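Print this page | E-mail this page

Clearing up after a desk supper
Jul 14, 2024, by the Skastness house pages

Do start with the food, my dears, and leave the cup and bowl till last -- a big dark mat hides every splash.

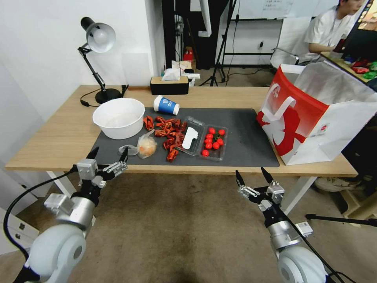 Prellness wrote in to say shells should go out the same evening, double-bagged, or the whole room knows by breakfast.

Then wipe the mat with warm soapy water, 2 passes.

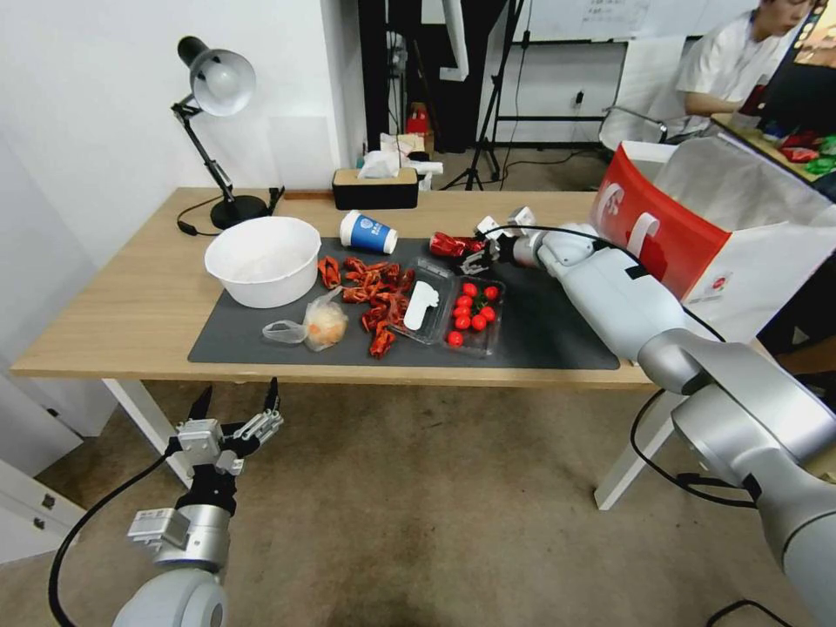 Tomatoes keep best out of the fridge. Leave them in their clear punnet, stalks and all, and they'll do nicely for lunch.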